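Chapter 11
Water in the House: Supply, Drains and the Kitchen Sink

Before you start

Read Chapter 10 again if the parts on slope and head were shaky. You will need both. Terms to know by the end of this chapter: trap, vent, fall, fixture, branch, stack. Bring a level and a tape measure to the second session.

11.1 Why the kitchen comes first

Most courses start with the bathroom. More fixtures, bigger pipes, more drama when it goes wrong. We start with the kitchen. One room, one sink, usually one wall, and almost everything in the rest of the book is there in small form. Supply in, waste out, air behind the waste so it keeps moving. Get that straight in one room and the bathroom is mostly more of the same.

Neelam Shakya taught this unit in Zokavville before she wrote the first draft of it, and her rule for new students was to follow the water. Start at the street. Meter, shutoff, main, branch, stop valve, faucet. Then over the lip of the spout and everything changes. Up to that point the water is under pressure and will go anywhere you send it, uphill included. After it, gravity only. Students mix these two halves up all the time, and then wonder why a drain line that climbs a little "to clear the joist" backs up every week.

So, two systems. Keep two notebooks if it helps.

11.2 A short history, very short

Houses in the older part of Tilau had no indoor sink at all. Water was carried in, used in a basin, carried out or thrown out the back door. When piped supply came to the street it often came first to a single tap in the yard. The sink moved indoors later and it went where the pipe was easiest to bring in, on an outside wall, under a window if there was one. People will tell you the window was for the view. Maybe. The pipe had a lot to do with it.

Early sinks were shallow. Stone, then fireclay, then enamel on iron. Washing was done in a separate pan set down inside, so depth didn't matter much. What did matter was the board next to it, where wet things stood and dripped. A flat board rots or grows slime. A board with a bit of fall sends the water back to the basin by itself, and that small idea has lasted through every change of material since.
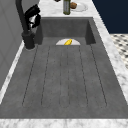

Fall is the word to hold on to. It means how far a surface or a pipe drops over a given length, and it shows up everywhere: draining boards, shower floors, gutters, the pipe under the street. Too little and water sits. Too much in a waste pipe and the water can run off ahead of the solids and leave them behind, which surprises people the first time they here it. Section 11.4 gives the working numbers. For now just get used to looking for it. Put a level on things. Countertops too, they're supposed to be level and plenty aren't.

11.3 The trap

Under any sink there is a bend that holds water. It is there to block sewer gas. The water sitting in the bend is the seal, and the seal is the whole point of the part. Lose it and the kitchen smells, and worse, the gas can be harmful.

Three common ways to lose it. Evaporation, in a house left empty. Leaks, usually at a slip nut somebody tightened crooked. And siphoning, where a slug of water going down the line drags the seal along behind it. Siphoning is what the vent is for. Air comes in behind the moving water, pressure evens out, the seal stays put.

Raquel Prata's case notes from the Yimer apartments are worth reading in full (end of chapter). 29 units, the same complaint in most of them, a bad smell each morning. Tenants blamed the food scraps. The first plumber blamed the tenants. The fault was a vent capped during roof work in March and never opened again.

11.4 Working numbers

Use your local code, always. What follows is for practice problems only. For the small waste pipes in this chapter, take a fall of 1/4 inch per foot unless the problem says different. A run of 20 feet then drops 5 inches end to end. Check that on paper before you go on. Then check wether the pipe still clears the floor framing with that drop, a step students skip.

Write down the height at both ends. Every time.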